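3.2 Bedding as a source of settled dust

Floor dust has been the usual sample in household allergen surveys, but people spend about a third of the day in contact with bedding. Katiyar and Na therefore added a bed sample to the Flodton survey in its second year. Dust was collected from 487 beds in November, before most homes had turned on their heating. Each bed was vacuumed for 2 minutes over the top cover and again over the lower sheet, and the two samples were bagged separately. Residents were asked not to change the bedding on the day of the visit.
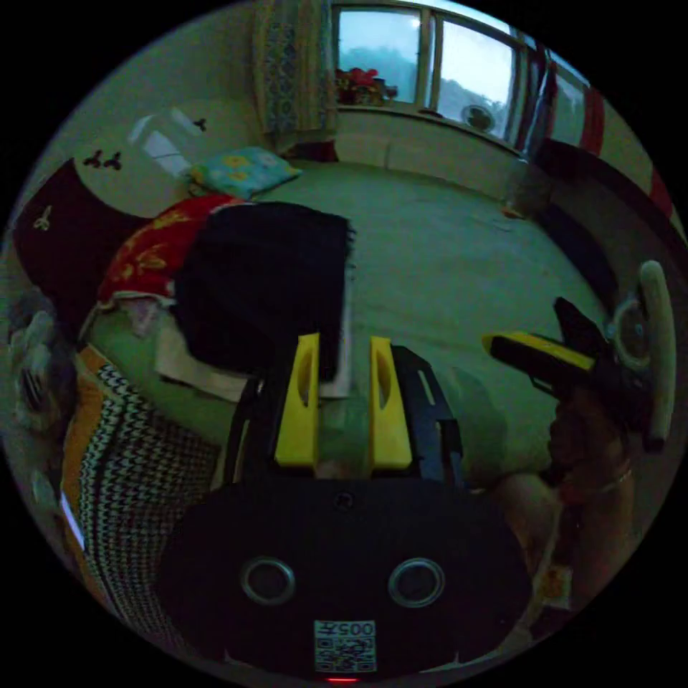
Figure 4. Pale bedding, seen behind hand-held equipment.

Cover color was recorded because residents in the Nollitz pilot said they washed light covers more often. The Flodton answers did not support this. Households with light covers and those with dark covers gave similar washing intervals, and the dust weights did not differ between the two groups. Water temperature mattered more. Homes that washed at 40 degrees had higher mite allergen levels in the lower sheet than homes that washed at 90 degrees, although few homes used the hotter setting. Drying method was not recorded in the first round of visits and is left out of the model in Section 4.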